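サイト内検索のログを読み直す

2025-01-02

キッチン設備の情報サイト「Mellorero」のアクセス解析を引き継いだ。前任のVesela Kolevさんの資料では、訪問の目的が「購入」と「その他」の二種類にしか分かれていない。直帰率や滞在時間はこの区分ごとに集計されているが、「その他」が大きすぎて判断に使えない。

そこでサイト内検索のログを使い、入力された語句から目的を推定することにした。対象は検索語468件。表記ゆれ(全角と半角、長音の有無、送り仮名)を統合すると142件になった。統合前の一覧は別シートに残してある。
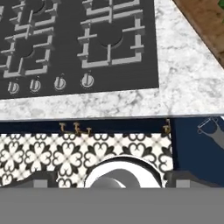

分類の手順

統合後の語句に、次の順でラベルを付けた。

1. 型番を含むものは「仕様確認」とする。
2. 「外し方」「掃除」「交換」を含むものは「所有者の調べもの」とする。
3. 「価格」「見積」を含むものは「購入検討」とする。
4. 残りは手作業で読み、判断できないものは「不明」のまま置く。

複数の条件に当たる語句は、番号の小さい規則を優先する。型番と「価格」が並ぶ語句は仕様確認に入るため、購入検討はやや少なめに出る。Pejman Khosraviさんからは重複ラベルを許す案も出たが、集計表の合計が合わなくなるので見送った。

「不明」は12件残った。うち7件は一文字だけの入力で、変換途中の送信と思われる。入力補完の挙動はまだ調べていない。

所有者の調べものに分類した語句は、検索後に商品一覧へ送られる設定になっていた。手入れの記事は存在するのに、検索対象のインデックスに含まれていない。まず記事をインデックスに加え、2月分のログで同じ集計を行う。

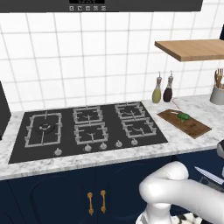 検索ログだけで訪問の目的は分かるのか。

分かるのは検索窓を使った人の分に限られる。外部検索から記事に直接着いた人は別に扱い、流入ページの種類で補う。

分類規則はスプレッドシートの関数で書いた。正規表現は一列に一規則とし、優先順位は列の並びで表している。語句の追加時は右端の「不明」列だけ確認すればよい。インデックスの更新は夜間処理なので、反映の確認は翌日になる。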